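Search this site Search

FOR IMMEDIATE RELEASE - July

Iltik opens clothing repair counter in Dromley

DROMLEY - Iltik, the mending and alterations shop from Wustthorpe, opens a second counter on Hegarty Street this month. Drop-off from 8 a.m. Hems, zippers, torn pockets, worn knees. Most jobs back in 6 days.

The Wustthorpe shop fixed 397 garments last year, 232 of them pants. "Pockets go first, then the seat," said owner Gobnait Mac an tSaoi. "People throw out good pants over one bad seam. Drives me nuts."

Ailbhe Mac Mathúna will run the new counter. Evening mending classes start in the fall, around 30 places, beginers welcome. Bring your own thread if your picky about color.

Simple repairs priced at the counter. No appointment. Cash or card.

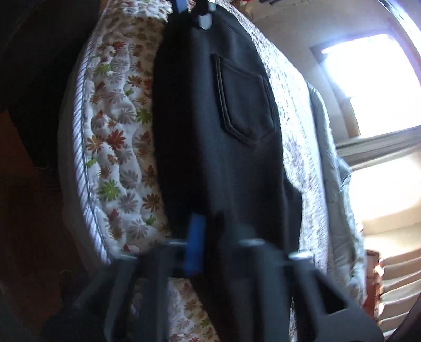 Black pants, patch pocket.

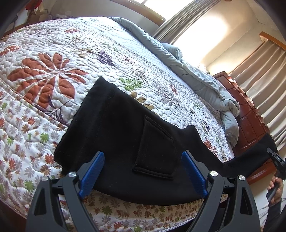 Do clothes need to be washed before drop-off?
Wash and dry everything first, and empty the pockets. Unwashed items will be handed back.

Comments (3)

marnie_k: finally!! got a pile of jeans waiting

Tobs: do they do coat linings?

dromley reader: parking on Hegarty is terrible fyi

Press contact: Iltik front desk, Wustthorpe | © Iltik, all rights reserved | Back to top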